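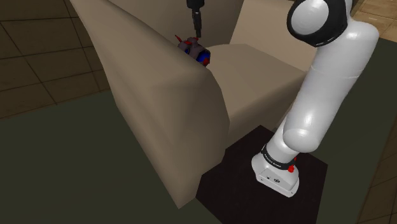
Notas para a apresentação – manutenção da célula Gredau, versão para ler em pé

Bom dia a todos. Beber água antes de começar. Perguntar se lá atrás se ouve bem, que da última vez falei dez minutos para as duas primeiras filas.

Eu trato de uma célula. Uma só. Tem um braço, uma garra de dois dedos, um armário de controlo e um gémeo em simulação, e há dias em que o gémeo me dá mais trabalho do que o resto todo junto. A célula chama-se Gredau porque o projeto se chama Gredau, e quem escolheu o nome já cá não está para explicar.

(Próximo diapositivo)

Começo pela base, que é por onde toda a gente devia começar e por onde eu não comecei. Quando montámos o braço na Imel, apertei os parafusos do pé à mão, com uma chave normal, e fiquei todo contente. Passadas umas semanas a repetibilidade andava esquisita. Andei a desconfiar da garra, dos cabos, do software, de mim. Era a base! Desde então há chave dinamométrica na gaveta da célula, com o valor do manual colado na tampa, e os parafusos são verificados a cada 125 horas de trabalho. Ver se alguém se ri, costuma haver quem tenha feito o mesmo.

Falar aqui da plataforma. A nossa primeira era leve demais. A segunda veio da Laltumex, é pesada, e para a mudar de sítio é preciso pedir o porta-paletes emprestado. Recomendo muito.

(Próximo diapositivo)

A garra. Os dedos gastam-se na ponta, e gastam-se de forma desigual, o que é pior do que gastarem-se depressa. A minha rotina é esta: fecho a garra a seco, meto uma folha de papel entre os dedos e puxo. Se sai mais fácil de um lado, troco o par. Nunca um só dedo, sempre o par. E depois de trocar repito o zero da garra, mesmo que pareça tudo igual. Já me esqueci desta parte e passei uma tarde de abril a culpar a câmara.

Mostrar os dedos velhos, passam de mão em mão. Pedir que os devolvam no fim!

(Próximo diapositivo)

Agora o gémeo, que foi a razão do convite. Na simulação temos o braço, a plataforma, uma sala com mobília simples e objetos pequenos para apanhar. A tarefa que mais uso para afinar é a do brinquedo na poltrona, e uso-a porque é chata: o brinquedo fica encostado ao canto entre o encosto e o assento, e o braço da poltrona mete-se no caminho. Se a garra desce a direito, os dedos têm de ficar mesmo por cima da peça sem que o resto do braço roce no estofo. Um erro de poucos milímetros na posição da base nota-se logo ali. Em cima de uma mesa passava despercebido.

Por isso a regra da casa é simples. Mexeu-se na base real, mede-se outra vez e atualiza-se a base no modelo. Mudaram-se os dedos, confirma-se o comprimento no modelo. Depois correm-se 50 descidas de teste e só então se volta ao trabalho normal. Antes fazíamos 800, por excesso de zelo, e aquilo ocupava a máquina a noite inteira para nos dizer a mesma coisa.

Atenção às malhas de colisão – parar aqui um bocadinho. A poltrona que se vê e a poltrona em que o braço toca podem ser duas formas diferentes. A nossa malha de colisão tapava metade do assento com um bloco invisível. O braço parava no ar, muito digno, e eu à procura de uma avaria no controlador. Foram 34 tentativas até alguém ligar a vista das malhas. Esse alguém fui eu, mas podia ter sido mais cedo.

(Próximo diapositivo)

Registo. Uso um caderno de papel pendurado no armário e um ficheiro partilhado. O caderno ganha sempre, tem manchas de café e tem tudo lá dentro. No ficheiro faltam coisas. Cada linha leva a hora, o que se mexeu e quem mexeu, e uma coluna a dizer se o modelo já foi atualizado. Se essa coluna está vazia, não se corre nada.

Se houver tempo: a história do cabo da Mészáros que vinha com o conector trocado. Se não houver, fica para o café.

Perguntas. Recolher os dedos da garra e levar o adaptador do projetor, que é meu.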